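Filed under: Kitchen and Table | Galleries | Clear-outs

The Tarkovcombe crockery, sorted

The hall kitchen at Tarkovcombe has had the same cupboards since the extension went up, and over the years they filled with plates from all over. Some were bought for the hall, some came in with suppers and never went home. In October we emptied the lot, washed it and decided what to keep. The final count was 382 pieces, which includes saucers.

This page is for anyone who uses the kitchen and wants to know what is on the shelves now. It also covers the odd pieces we are keeping back until someone claims them.

Dinner plates. The plain white ones stay. There are 71 without chips and they stack properly, so they have the long shelf to the left of the sink. Please don't put bowls on top of them.

Side plates. Two sizes, and they do not mix. The smaller ones are in the Werkbridge crate under the hatch.

Shallow plates with a raised rim. These are the most useful things in the cupboard for anything with a sauce. The white one with light blue on the outside is a single. It has no pattern inside, and we have not found another to go with it.
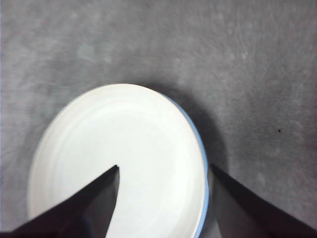

Siwan Parry wrote to say that her mother had a set in that blue and used them for rice pudding, and that they were never much good for soup because it slopped over when you carried two at once. She would have it if it is going spare, but she would sooner it went back to whoever brought it. She also asked whether the big oval meat dish had turned up. It has, and it is on the top shelf, behind the jugs.

Cups. All of the green ones are staying. Handles were checked and 22 cups went out.

Serving dishes. Hema Nair has taken the two with lids to see if the brown marks will lift with soda crystals. If they don't, we will replace them before the next lunch.

Glasses. Not sorted yet. They are still in boxes by the back door and Ashwin Pillai has the list.

Odd lids. There is a drawer of these. If you are missing a lid, look there first.

Unclaimed pieces are on the trolley next to the fridge with a paper label on each. Put your name on the label if something is yours and take it when you are next in. Whatever is left at the end of the month goes back into general use.

Page updated October 24, 2022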